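Hovel on tape noise, small rooms and the sequencing of Skollon

4 min read

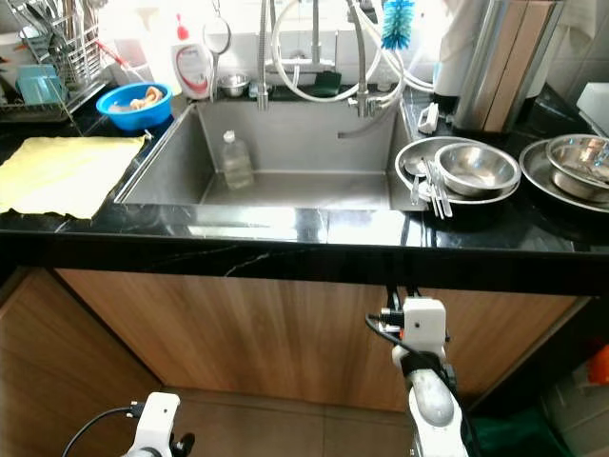 The second Hovel album, Skollon, was recorded on a 10-track setup, a number the duo arrived at by accident. Two channels on their 12-input interface had failed by the second session and were never repaired. "We planned the arrangements to fit what was left," says the guitarist, who along with the drummer asked to be credited only by instrument. "Drums got four. Bass and guitar got two each. Vocals got what remained."

The drum sound is drier than on the debut, Fliler. The kit was set up in a low room with carpet on three walls, and the overheads were placed close, below head height. The drummer is specific about the reason. "On Fliler the room decays for longer than the gap between snare hits, so at faster tempos you never hear the snare stop. I wanted it to stop."

No samples were layered under the kick. The low end on "Stan," the longest track, comes from a bass amplifier fed with the kick signal and recorded again from across the room. The delay between the original and the second recording was left uncorrected. "You can line them up on the grid and it gets louder," the guitarist says. "It also gets smaller. We tried both and kept the late one."

By We use cookies to measure traffic and remember your preferences. Accept | Manage settings

Vocals were tracked last, in December, through a dynamic microphone the pair also use on stage. Most lines are single takes. The exception is the closing section of "Stan," where the same phrase was sung at two tape speeds and the results panned apart. The pitch difference is small enough that most listeners will hear it as chorus.

The sequence took longer than the mix. An early running order placed the instrumental pieces together in the middle, which the drummer describes as "a hole in side A and a hole in side B." The final version opens with one of them and uses the other as a bridge into the last song. Gaps between tracks were set by ear and then written down, so the vinyl cut and the digital files match.

The first pressing was 1,617 copies. The guitarist says the figure has no meaning. "We ordered fewer. The plant ran over and offered us the rest at cost."

Playing the record live has required changes. With two people on stage, the re-amplified kick is triggered from a pedal, and the speed-shifted vocal is left out. "We don't run backing tracks," the drummer says. "If it can't be played, the part goes. Half of the bridge is gone now and the set is shorter."

Asked about a third album, both say the interface has been replaced. The new one has all its inputs working. The guitarist has so far used six of them.

Posted 6 January 2022

Get new interviews by email. Enter your address to subscribe. Unsubscribe at any time.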